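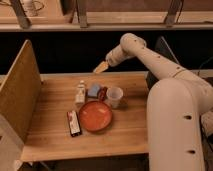

Clearing a Table After a Snack

Start with the food. Put any chocolate still in its wrapper back in the cupboard, away from the stove, and fold the open end under twice. Close bottles and wipe the necks before they go back on the shelf.

Stack plates by size and carry mugs by the handle, two at most. Plastic cups go on the top rack of the dishwasher. Frosted ones keep their look longer if you wash them by hand at 40 degrees (Celsius).

Rinse the sponge, squeeze it out and stand it on edge to dry. Replace it every 4 weeks, sooner if it smells.

Wipe a wooden tabletop along the grain with a damp cloth, then go over it with a dry one. For a mug ring, leave a little mayonnaise on the mark for 5 minutes and buff it off. Test a hidden spot first. Oiled tables need a fresh coat in March and again in the fall.

Tip for sticky spots sent in by Maj-Britt Bråten, Hutengate: lay a warm, wrung-out cloth over the spot for a minute before wiping. Do not scrape with a knife.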